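Evening Host Wanted for the Community Table, Trodholm House

Posted Mar 20, 2023

Trodholm House is looking for one person to host our shared dinners, 12 hours per week, in the evenings. We are a small guesthouse and neighborhood kitchen, and our guests eat together at one table. Many of them travel alone and are glad to have company.

You will welcome the guests, bring the food from the kitchen, keep the conversation friendly and help with the cleaning afterwards. Cooking is not part of the job. Our cook, Letay Wako, prepares everything and will explain to you each dish and what is inside it, so that you can answer questions about allergies. 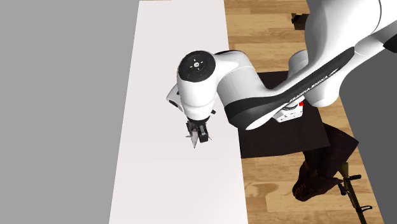

The host starts at 5 in the afternoon and has the first hour for preparing the room. Plates, glasses and water jugs are stored in the pantry and must be carried in by hand. We like a long white table with nothing left lying on it before the plates come, and a floor of light wood planks shows every crumb, so please be a person who enjoys sweeping. Candles are allowed, perfumed ones are not.

We ask for good spoken English and some experience with guests, for example in a cafe, a school or a hospital. Portuguese is a plus. A food safety card can be made after you start, and we pay the fee.

The pay is 281 dollars per week, and dinner is included on every shift. There is a trial period of one month.

To apply, please write a short letter to Silvana Medeiros and tell us about a meal you remember well. Letters can be left at the front desk or in the mailbox of office 327. We answer to everybody.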